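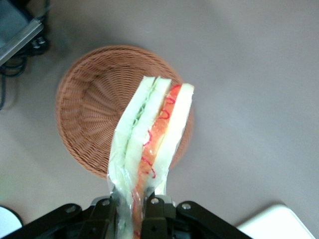

A reader wrote in to ask why my list of packed lunches had no prices in it, and whether I'd just forgotten. Fair question! I hadn't forgotten, I'd left them in a notebook, and they're in now.

## What's in here

- `lunches.csv` – 100 lunches, one per row
- `shops.csv` – the places I bought them, mostly Nukix and the Rullow by the station
- `notes.md` – me grumbling, mainly about mayonnaise

I started in April, when the canteen at work shut and I had to feed myself (badly, at first). Every row has the filling, the bread, the price in pounds and a score out of 3. A 3 means I'd buy it again, a 1 means I gave up halfway.

## Things to watch for

Two rows have no score, as I ate those on the train and didn't write anything down. Skurier changed its name to Hoekstra over the summer, so you'll find both – same shop, same egg and cress. Meal deals are entered at the full price, crisps and all, which makes them look dear next to the rest.

Use it however you like. If you spot a typo, open an issue and I'll get to it, probably over lunch.

Last updated Saturday, August 19, 2023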